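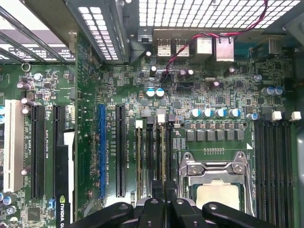 milov_36
Right, question for anyone on the Storkudside estate. Has your broadband been dropping out in the evenings? Mine's been off and on since March and I'm losing my mind. Miline say the line is fine – well it isn't.

Rehema Koech
Yes! Every night from 8 until bedtime. I rang on Saturday, sat on hold for 36 minutes and then got cut off.

tealady657
No trouble at all at our end and we've got 5 of us streaming. Have you tried moving the router? Ours was behind the telly and it was hopeless there.

milov_36
It's on a shelf in the hall, nothing near it. I'm plugged in by cable anyway so it's not the wifi.

Nathalie K
I'd still swap the cable before blaming Miline. Mine looked perfect and was knackered.

Rehema Koech
Sorry but it can't be everybody's cable, Nathalie. Three houses in our row have the same thing.

Nathalie K
Fair enough, didn't know that. Write down the times and put in a proper complaint then. I got £15 off my bill that way.

milov_36
Will do, ta. Rehema, what number are you? I'll mention your row as well.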